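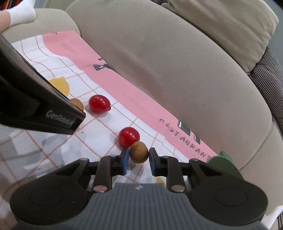 Cherry tomatoes and little brown balls, on the checked cloth, on the sofa.

Eat on the sofa. There, I said it. I'm tired of the table people.

Every few months somebody writes a piece about how we all lost something when we stopped sitting down to dinner at a proper table. Napkins, eye contact, the whole sermon. I grew up at that table. Mostly I remember being told to sit up.

We had a table till last December. A Hundberg, dark, seats six, weighed as much as a small car. It held mail. It held a box of Christmas lights from one year to the next. Three people live here and I can't tell you the last time all of us ate at it on purpose. So out it went, and the room got bigger, and dinner moved to where we were sitting anyway.

What you need is a cloth. I mean it, this is the whole trick. A real cloth, white with an orangey-brown grid, spread over the seat. Not a tray. Trays tip, trays slide, and you sit behind one like you're on a plane. A cloth lies flat and catches things and goes in the wash at 60 if your machine talks in Celsius like mine does – mine's an old Walance, it takes 2 hours and sounds like gravel, but tomato comes out. Usually.

And you need the right food. Soup is out, I'm not crazy. Small stuff, things you pick up with fingers. Cherry tomatoes are perfect sofa food, one bite, no knife, keep your mouth shut when you bite down or you'll be wiping the wall. Cheese in lumps. Bread torn up beforehand. Olives if you have somewhere to put the pits, and decide that before you start becuase afterwards it's too late.

The objection I always get is crumbs. Fine. Crumbs. You had crumbs at the table too, they just went on the floor and you stepped on them. I fold the cloth in by the corners, shake it off the back step, done in 30 seconds. My neighbor at Gamage Court vacuums under her dining chairs every single Saturday and tells me I'm the one making work for myself.

The other one is manners. Kids won't learn them. Well, mine pass things. They ask before taking the last tomato, more or less. They stay longer than they ever did on a hard chair, up to an hour some nights, and they talk, since there's no one across from them staring at thier elbows.

Keep your table if you love it. Some people really do use theirs. But if yours is under a pile of Loltico catalogs and a dead plant, look at it for a minute and then go find a cloth.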